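# Taking a dozen seniors to a robotics open day: worth it, or will they be bored stiff?

**Posted by Parveen Begum**, 25 Sep 2026

I help run outings for a seniors' social club in Kurville. Mostly we do gardens. We have done every garden within 40 km, some of them in the rain, and there's now a motion on the books that we do something with a roof on it.

The robotics place on Thambiah Road has offered us a spot on their next open day. The flyer says "see tomorrow's household helpers learn their craft," and that has got my lot expecting a metal butler with a tray. I suspect they'll be let down. I rang to ask what visitors would be looking at and was told "data collection, mainly," in the tone of someone who has said it to a lot of callers and watched it land every time.

Has anyone been? I'd like to know:

- is there anything to look at for a couple of hours
- can you sit down
- do they let you have a go
- is it loud

Two of ours use walkers and one has a hearing aid that picks up things it shouldn't. Parking advice also welcome, though I realise that's a separate despair.

---

**Tahsin Paul**

Went in February with my father-in-law, who is 82 in spirit and somewhat younger on paper. Short version: yes, go, but talk them out of the butler beforehand.

What you get is a tour in small groups. Ours was led by a cheerful young man who walked backwards the entire time and only hit one door. He starts you off with a slide show about grasping. There are more slides about grasping than you would think the subject could support. Take the slides as a chance to rest the legs, as they're the only part with proper seating.

After that you're into the work area, and it's much more like somebody's spare room than a laboratory. They've set it up with household bits so the machines can learn from household jobs. Much of the learning is done by a person holding a gripper in each hand and going about tidying up, very slowly, like someone handling another family's china. The grippers have cubes on them with patterned squares all over, which let the cameras work out where each hand is. My father-in-law asked if the person got paid for this. They do. He asked what the hourly rate was and went quiet for a bit. 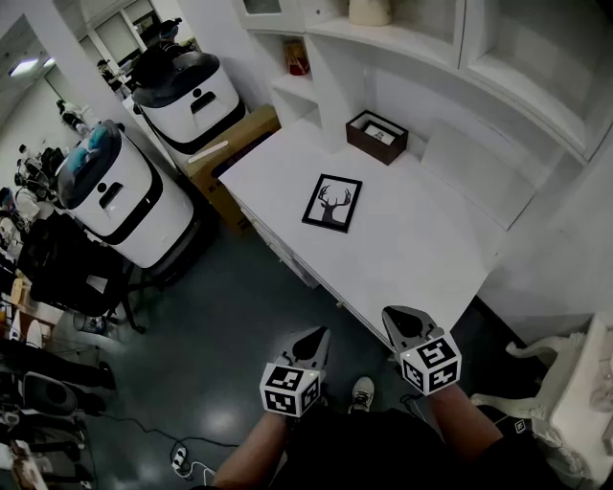
Parveen wrote back to ask whether the tidying was the demonstration or whether something happened after it, and whether a person could reasonably be expected to watch it for two hours.

The tidying is the demonstration, I'm afraid. They do a task, put everything back where it was, and do it again. The guide told us one simple job might be repeated 200 times before anyone's happy with it. I found this soothing. My father-in-law said it was his whole career in the stores department and he hadn't paid to see it again. (He hadn't paid. It's free.)

We stayed an hour and a half including the tea. I wouldn't plan on longer. To your other points:

- **Sitting:** ring ahead and ask for chairs in the work area. Someone in our group did and a couple were found.
- **Having a go:** yes, at the end, on an old pair of grippers kept for visitors. You try to put a sock in a basket. I am not prepared to discuss my results.
- **Noise:** very little. The loudest thing in there was our group.
- **Walkers:** fine in the corridor. Watch the cords on the floor once you're near the desks, and mention it to the guide before you go in.

Parking is behind the building. Ignore the sign to Teltmont, it takes you to Teltmont.

---

**Crescencio Marín**

its ok. biscuits were good. my kids got bored but they get bored at the pool

wear flat shoes the floor is shiny

---

**Chathurika Ranasinghe**

I'd go along with most of what Tahsin says but would push back on the length. We took a group from the library and had a splendid two hours, and the difference was questions. If your members are askers, the guides will happily talk until the lights go off. Ours got going on whether a robot could do a fitted sheet (no) and whether it could be taught to do one badly, like everyone else (they're looking into it).

Some practical things:

1. Ask for the 2 pm tour. The morning ones are full of school groups and you'll see a great many backpacks and no robots.
2. Keep each group to 7 people or fewer. More than that and the back row is looking at the front row's cardigans.
3. If anyone in the club ever did fine handwork, put them first in line for the grippers. One of our ladies, a retired dressmaker, got the sock in on her first try and was asked by staff how she'd held her wrist. She has brought it up at every meeting since.
4. For the hearing aid, ask for the guide to face the group. Tahsin's one walks backwards so you're already ahead there.

They'll hand out a leaflet about something called Zolis, their sorting program. It's four pages long and has one picture, and I still couldn't tell you what it sorts.

---

**Parveen Begum**

Thank you all, this is very useful. I've booked the 2 pm, asked for chairs, and broken the news about the butler. It was taken badly by two members and with relief by a third, who said she wouldn't have known what to say to it.

Tahsin, does the tea come before or after the sock?

---

**Tahsin Paul**

After. You'll want it.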